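Jendis folding table opens with a green pile and a printed cloth

Thu 10 April

The Jendis community laundry on Fawzy Street has given its back table over to folding, and the first evening drew a respectable crowd for an event with no food. The idea is simple enough. People bring what they have washed, learn to fold it, and go home with a smaller bag than the one they came with.

Organizers at the Vomell Neighborhood Fund, which pays for the table and the lights above it, put up $539 for the season. Most of that went to shelving. The rest went to a sign asking people to stop putting coffee on the shelving. 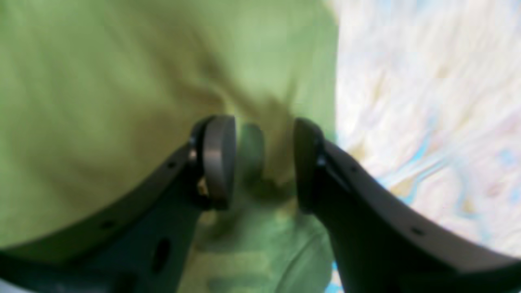 Do you have to bring your own clothes?
Bringing your own is encouraged, but the laundry keeps a bin of unclaimed items for practice, and it has been filling up nicely since March.

The evening's main business was olive green, a color that hides very little when it comes to wrinkles. Anyone who has tried to fold a crumpled garment on a slippery counter knows the trouble: one end gets straightened while the other slides off to live its own life. A cloth underneath helps. The laundry went with a tile pattern in pastels, diamonds and medallions all over, on the theory that the lines would help people fold straight. Opinion was divided on whether anyone looked at the lines.
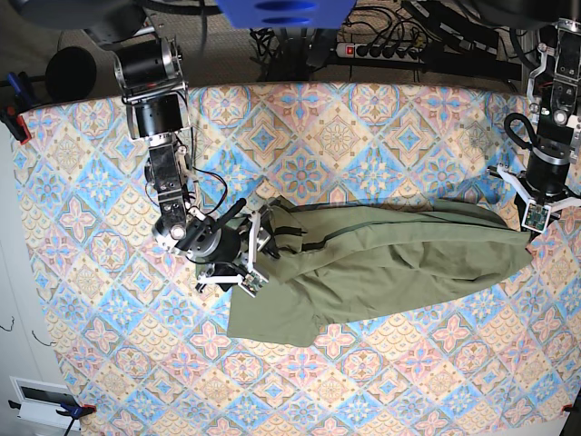
The method taught at Jendis starts with finding the two ends and pulling gently until the middle gives up. Seams should run lengthwise. Sleeves go in before anything else is attempted, and the hem comes last. The handout, printed by the Drelletti copy shop next door, covers all this in 10 steps, although steps six and seven are the same step with different punctuation.

Several regulars confessed to a rival system in which everything is rolled up and pushed into a drawer with the knee. The handout doesn't mention it.

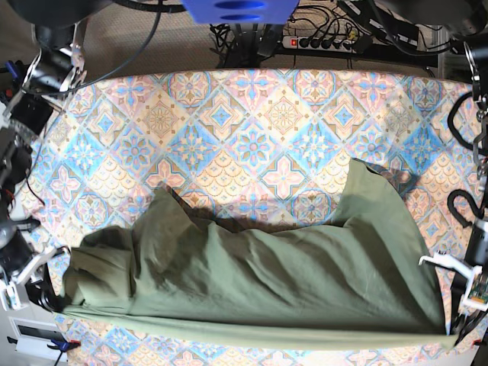
Thick hems are the usual sticking point. They hold their shape when everything around them has gone soft, so they are worth smoothing flat by hand before the first fold - and again after it, if the fabric has other ideas. Collars get the same treatment, with more patience. 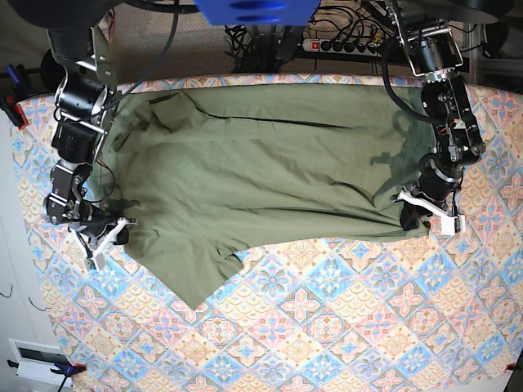
Olive green garment spread on the patterned cloth at the folding table.

Sessions run for two hours and are free. The next one moves on to fitted sheets, and the laundry has asked people to arrive early and in a good mood. Unclaimed practice items can be collected at the front counter until closing, provided you can say what they look like unfolded.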